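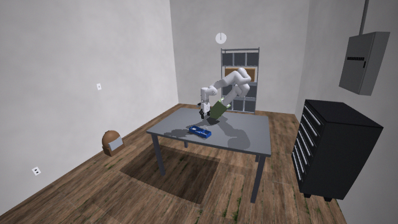
Setting up the Ternlow cell in sim before I touch the real one

So I finally have the whole cell built in the simulator, and I'm way too pleased with it. The arm stands at the far side of the table, the blue tray is down near the front, and the gripper is parked just above the tabletop so I can check my heights. (Yes, I gave the room a wall clock and a tool cabinet. Drahomíra says I was procrastinating. She's right.)

The real cell is the one I look after at Pilton, and it's been due for a re-teach ever since we swapped the gripper fingers. The new ones are a bit longer than the old ones, which means every single pick height I taught last August is wrong by the same small amount. You'd think you could type in one number and go home! I tried that. The heights came out fine and the tilted approaches didn't, so back to the tool frame I went.

What I do now goes like this. Tool frame first, always, with the arm slowed to 10 percent. I bring the fingertips to a fixed point from a few different wrist angles and let the controller work out the offset. Then I put the same offset into the sim and see whether the two agree. Mine were 2 mm apart on the first try and I spent an entire evening blaming the software before Bülent asked if I'd tightened the finger screws. I had not tightened the finger screws.

Next is the tray. I leave it at an angle in the sim on purpose, with the long side running diagonally, so I have to teach it as its own work frame and can't get lazy and line everything up with the table. If somebody bumps the real tray later, I re-teach the frame and the picks come along with it. Melahat bumps it a lot, hi Melahat.

After that I run the full cycle, all 21 moves, and watch the elbow. I used to stare at the gripper the entire time, and then I'd miss the elbow swinging out toward the shelving behind the arm. The bins on there are easy to forget when you're busy thinking about fingertips. Move 11 still gets closer to them than I'd like, so I'm adding a waypoint to bring it around the front.

I haven't loaded any of this onto the real controller yet. Anisa has the Uçar job running through the cell and I promised not to go near it until she's done, so for now I'm fiddling with approach speeds and saving backups with terrible names. If you've got a decent way to mark a reference point on a table that doesn't get wiped off with the cleaning spray, please leave it in the comments!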